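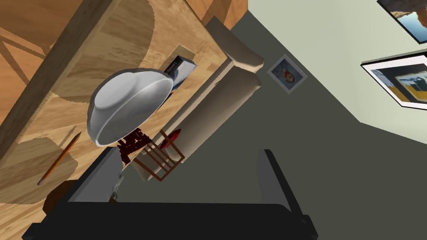
Picture rail

A picture rail is a strip of molding fixed along a wall, usually somewhere above head height, so you can hang pictures from hooks and cords without putting a nail in the plaster. I grew up in a house full of them and I still go looking for them in every old building I walk into, so forgive me if I run on a bit!

Where it came from

Old plaster walls don't like nails. It cracks, it crumbles, and then you've got a hole the size of a quarter. A rail gets around all that by tying the weight back to the studs. The hook slips over the rounded top lip, the cord drops down, and you slide the whole thing sideways until you like it. Lots of rails came out when ceilings got lower and drywall took over (my aunt burned hers in the stove, which still hurts).

Height and spacing

Tall rooms usually have the rail a foot or more below the ceiling, and low rooms tuck it right up under the crown molding. I put mine 10 inches down and I like it there. Screw into the studs, please, and don't trust glue. 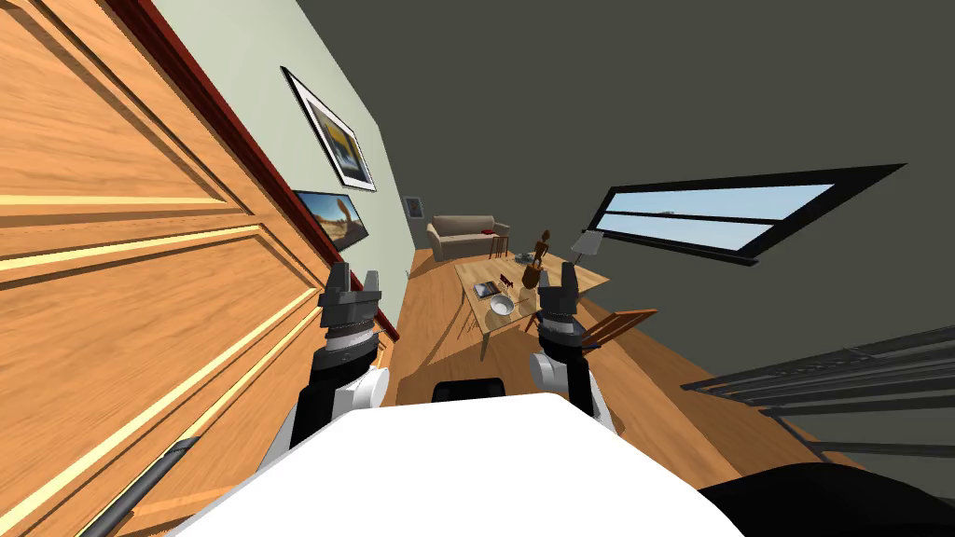 Hanging in pairs is where people get nervous, and I did too. With a rail you can run two cords off two hooks, or hang one picture under another on the same cord, which is the old way and my favorite. A stacked pair doesn't have to match. A dark and yellow picture in a thick black frame with a white mat sits perfectly well over a wide landscape of a tall rock formation, and pale green is a kind wall color for both. Just keep the gap between them small, or they'll look like strangers.

Hooks and cords

Brass hooks are the classic, and the S shape is the one to get. Mandberg hooks fit most of the older profiles, while Prodero makes a flatter one for modern rails. I've had a 40 pound mirror on a pair of the Mandbergs since one December and 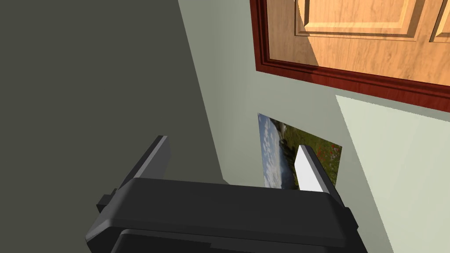 it hasn't budged, though I do check the screws when I dust up there. For cord I use braided steel, or ribbon if the picture is light and I'm feeling fancy.

See also: crown molding, chair rail, plate rail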